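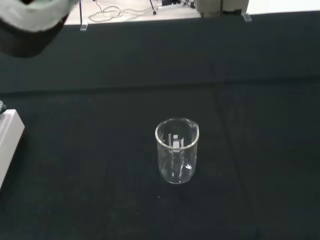
Chapter 4
Measuring Mass and Volume

A recipe that calls for a cup of flour leaves room for error. One cook packs the flour down, another spoons it in, and the two cups do not hold the same amount. Weighing the flour removes most of the difference. In this chapter you will learn how to measure mass and volume, how to record what you read, and how to decide how many digits to keep.

Mass is the amount of matter in an object. In everyday work it is measured in grams or kilograms. Volume is the space a sample takes up, and for liquids it is usually given in milliliters. A bag of rice marked 800 g has the same mass on a mountain as at sea level – only its weight changes slightly.

Before weighing anything, check the zero. A scale that starts at 2 g will add 2 g to every result, and repeating the measurement will not reveal the mistake.

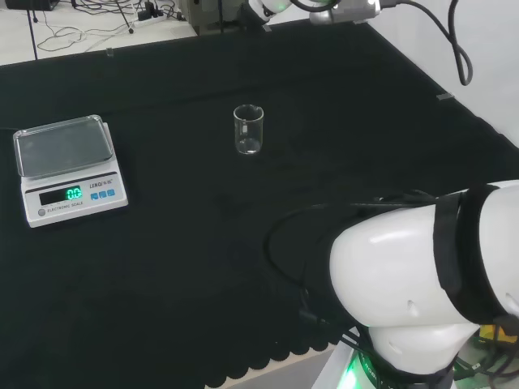 Figure 4.1 An electronic scale with a reading of 0.0.

The grain buyer Munther Majali learned this at the Flistwood mill, where he weighed 16 samples one morning on a scale that had not been zeroed. Each result was too high by the same amount. He was able to correct them, but only after he had found the size of the error. Errors of this kind are called systematic errors. Random errors, by contrast, scatter above and below the true value and can be reduced by averaging.
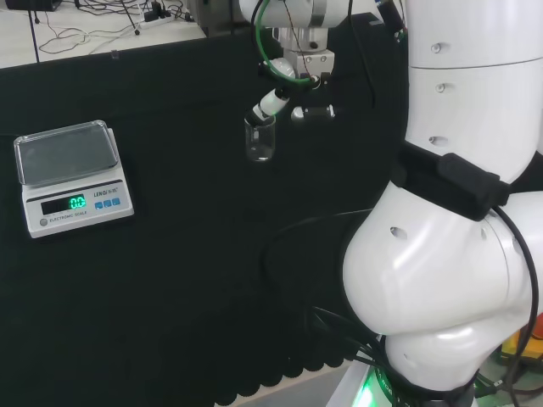 4.1 Units and Conversions

To change kilograms to grams, multiply by 1,000. A 4 kg sack of barley therefore has a mass of 4,000 g. Write the unit at every step of your work, and cross out units that cancel.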